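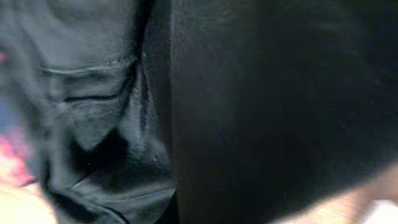 Where can you take clothes that need mending this summer?

The Vonia library has started a free mending night in its downstairs reading room, and it runs through the end of July. Doors open at 6 p.m.

What a first night it was! The line reached the bike racks before the lights were even on downstairs, and people came with jeans, bathrobes, a choir gown, baby blankets and one very old tent bag. Sewing teacher Concetta Piras had set up two machines and figured that would be plenty. By half past six she was on the phone asking her sister to bring a third (it arrived in a stroller).

The idea came out of a chat at the returns desk last winter. Piras had stopped in for a book on darning and found that every copy was checked out, with a waiting list of 14 names. She asked librarian Tiziana Mazza if those readers might like to learn in person, and Mazza wrote to all of them that same afternoon.

"Almost everyone wrote back, and they wrote long letters!" Mazza said. "They told me about their grandmother's button tin, or the sweater they've been meaning to fix for four years. I knew we had to find a room."

The way it works is pretty simple. You sign in at the desk, you get a seat at one of the long tables, and somebody who knows how to sew sits down next to you and shows you what to do. You do the stitching yourself, which is the fun of it. Split seams, loose hems, missing buttons and small holes in T-shirts are all welcome. Zippers are a maybe, depending on how busy the night is. Leather and heavy coats are best left to a shop.

Aldo Mancuso, a retired tailor, took the hem table and hardly left his chair. He taught a blind stitch to a pair of teenagers who had come in to use the printer, and they stayed until closing and hemmed each other's pants. "They have good hands," he said. "A little fast. They'll slow down."

At the next table, Sveva Gentile finished the side seam on a skirt she had nearly given away, held it up for the whole room, and got a real round of applause. She put it on over her leggings and wore it home.

Thread, needles, pins and patches are provided, thanks to a big box of supplies from Cultwood, the craft store on the corner. Scraps of cotton and knit fabric are piled in bins by the door and anyone can dig through them. More dark thread would be a huge help, as the black and the navy were both gone by eight.

Please wash what you bring, and try to keep it to 2 items a person so that everyone gets a turn. Kids are welcome with a grown-up. The side entrance has a ramp, and the elevator is working again.

Ask at the front desk for the list of upcoming nights. Piras is already talking about a sock table for the next one.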